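Kollska Spare Parts List – read me first

Kollska is a list of spare parts for old desktop computers. It was collected by the repair club in Tusville and it is kept by Kinga Dudás and Jenő Vida. The present version is from Feb 18, 2026.

The list has 66 rows. Each row is one part, with its type, its size, the year it was made if we know it, and the computers in which our members have used it. Of these rows, 54 are memory modules. The others are power supplies and fans.

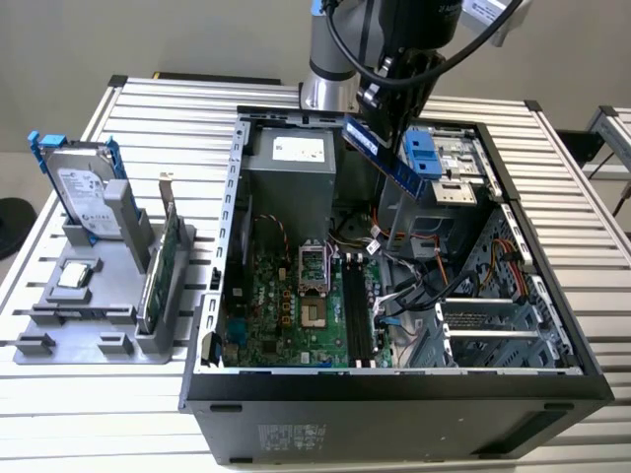
The file is a simple table with commas between the columns. Please open it as UTF-8, otherwise the Hungarian names in the last column will look wrong. An empty cell means that we do not know the value – it does not mean zero.

Known problems

In 3 rows the year is a guess, and these are marked with a question mark. Lilla Somogyi is checking them against the old Cadwood price lists. The column "speed" was typed by hand until August, so older rows may write the same speed in two ways.

Use and corrections

You may copy and change the list freely, also for paid work. If you find a mistake, write to Kinga and give the row number. We do not sell parts, so please do not ask us for prices.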